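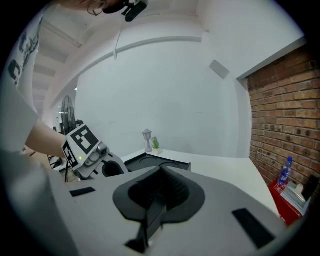 Glasses on, arm out, busy.

183 days off the vape as of this morning. August 30, 2023. Writing it down before I talk myself out of it. thread

Quit date was the last day of February. Didn't pick it for a reason. Had run out of pods and the gas station in Faltar was closed and I was too lazy to drive to Plitton. That's the whole origin story

I was on the strong ones. Frota, mint, the tall gray pods. Going through one a day by the end, more if I was on the phone a lot. Had one in the car, one in my coat, one in the bathroom drawer

Had tried before. 2 real tries, both cold turkey, both over inside a week. So if you've quit and gone back please don't read this as me being tough. Third try had help in it, that's the difference

The help: there's a text line called Serkel. Free here, you text, a person texts back. You don't have to give your name. I gave a fake one anyway lol and then had to remember it for six months

First thing I asked was "is it normal to be this angry at a toaster." They said yes, pretty normal, irritability tends to be worst in the first week or so, and did I have any patches. I did not have any patches

Got patches at the pharmacy in Plitton the next day. The pharmacist asked how soon after waking up I vaped. I said what do you mean after. She put me on the higher one and went over the step down schedule with me, wrote on the box in pen

Things I didn't know about patches:
new spot every day or your skin gets itchy
clean dry skin, no lotion first
they can give you WILD dreams. If that's you ask the pharmacist about taking it off at bedtime

Also you can be told to use a patch AND gum. I thought that was cheating or dangerous. Asked at the pharmacy, was told it's a common combo, patch for the background, gum for the spikes. Ask yours, don't take it from me, esp if you're pregnant or have heart stuff or take other meds

And the gum isn't gum. You chew a bit, then park it in your cheek. I chewed it like normal gum for two days and had hiccups thru an entire staff meeting

Week one: bad. Headache, hungry, cried at a tire ad. Went to bed at 8 most nights just to have the day be over

Week two: less bad but boring. Didn't see that one coming. So much of my day was little breaks to go vape, and without them I was just sort of standing in the parking lot. Started walking to the end of the block and back instead. Still do it

Week three I slipped. Birthday thing, someone's Frota on the table, had a few pulls in the yard. Felt sick and then felt like garbage about it

Texted Serkel from the driveway. Expected a lecture. Got "ok, did you put the patch back on tomorrow's list?" and then we talked about what I'd do at the next party. That was it. Kept my original quit date too, they said that was up to me

What I do at parties now: hold a drink with ice, stand by the food, leave early. Not glamorous

Money, bc people ask. I was spending 40 a week. I don't have the total saved in a jar or anything, it went on groceries and one new tire. But I noticed it by the second month. Checking account stopped scaring me at the end of the month

Breathing: stairs at work are easier. Morning cough hung around for a while then one day I noticed I hadn't done it. Can't tell you when it stopped

Weight: yes I put some on. 5 pounds, still there. My doctor was not bothered so I've decided to be not bothered

Cravings at this point are short. They come when I'm stuck in traffic or right after eating. I wait, drink water, chew a normal mint, it passes in a few minutes. Used to feel like it would last all day

Off the patches since early summer. Dropped down a size twice, the last step was the one I was scared of and it was kind of nothing? Bit cranky. Slept funny. Fine

Stuff that didn't work for me: the app with the cartoon lung. The zero nicotine pods (just made me want the real ones). Telling everyone on day one, then having to report back to everyone

Stuff that did: throwing out the chargers too. Not only the pods. If I'd kept one charger I would of gone and bought a new pen to match it, I know me

Wash your coat. Clean out the car. I found a half full pod under the passenger seat in May and sat there holding it way too long. Texted the line again. Dropped it off with the hazardous waste stuff at the Faltar depot, they take them, don't put them in the regular trash bc of the battery and the liquid

If you've got kids or a dog, lock up whatever's left until you can get rid of it. The liquid is poison in small amounts. Same for used patches, fold them sticky side in

Someone DMed asking if the text line tells your doctor or your job. I asked them that on day one. Answer I got was no, it's confidential, and they told me when they'd have to break that (somebody in danger basically). Ask yours, you're allowed to ask

Replies are open, DMs too if you don't want it public. I'm slow at answering, I work until six. I'm not a nurse, I just did this one thing

ok going to do my walk to the end of the block

adding bc three people asked already: the mint was sugar free, any kind, whatever was at the register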